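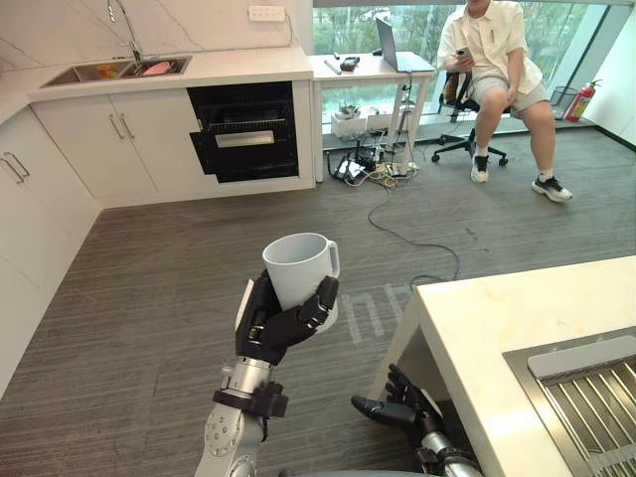 White mug with a plain matte surface, kitchen island.

Mon 29 August

Glaze tests, second batch. Really pleased with this one! I mixed the tin white again from the Todine frit, 600 g dry, sieved twice, and left it overnight before dipping. It went on like cream — no pinholes on the bare tiles, and the edges broke to a lovely warm grey where the clay has iron in it.

Graça wants us to try a thinner coat on the Cakbridge stoneware. I dipped seven tiles for her, three seconds each, and put them on the middle shelf next to the cones. The bottom shelf still runs cold. Efe thinks the lower element is tired and I'm inclined to agree, so no point reading much into tile 7, which came out dry and chalky.

Bisque was to 1000 as usual, with a 30 minute soak. Might stretch the soak next time, the dark clay was still gassing in the glaze firing (two blisters on the big bowl, such a shame, the throwing was gorgeous).

To do: weigh out the copper line blend, wash the 80s sieve, ask Teodor where the good tongs went.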